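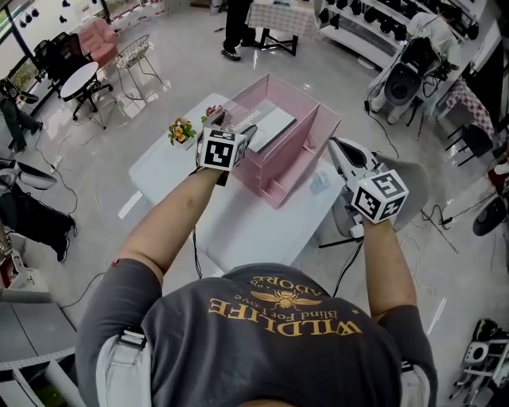

Screen-printed T-shirt

A screen-printed T-shirt is a T-shirt decorated by pushing ink through a mesh screen onto the fabric. It is the most common way of printing shirts in large runs, and is used for band merchandise, sports clubs, souvenirs and fashion labels.

Process

The artwork is first split into colors, with one screen made for each. The mesh is coated with a light-sensitive emulsion, covered with a film of the design and exposed to strong light. Emulsion under the dark parts of the film stays soft and is washed out, leaving a stencil. The shirt is laid flat on a board called a platen, and ink is drawn across the screen with a squeegee. Mesh is graded by the number of threads per inch. A 110 mesh lays down a heavy coat of ink and is a usual choice for bold lettering, while finer meshes are kept for small detail.

Printing on dark cloth generally needs an opaque ink or a white layer underneath, known as an underbase. Without one, yellows and other light colors tend to look dull.

Inks

Plastisol ink sits on top of the fibers and does not dry until heated. Water-based ink soaks into the cloth and feels softer, but can dry in the screen during a long run. Discharge ink removes the dye from the fabric and replaces it with a new color – it works best on cotton.

Placement

Most designs are printed on the chest or the upper back. Back prints are often larger, as there are no buttons or pockets to work around, and may combine a large word with smaller lines of text and an emblem. Sleeve and hem prints need a narrower platen.

Small workshops

Many towns have small print shops serving local customers. Whitcombe, opened by Tegan Harawira and Jarrah Gilchrist, began with a hand-operated press and later added a conveyor dryer. Its largest order was for 722 shirts, completed in December in two colors.

Care

Printed shirts last longer when washed inside out in cool water. Ironing directly over plastisol can melt the print.

See also

Heat transfer
Direct-to-garment printing
Stencil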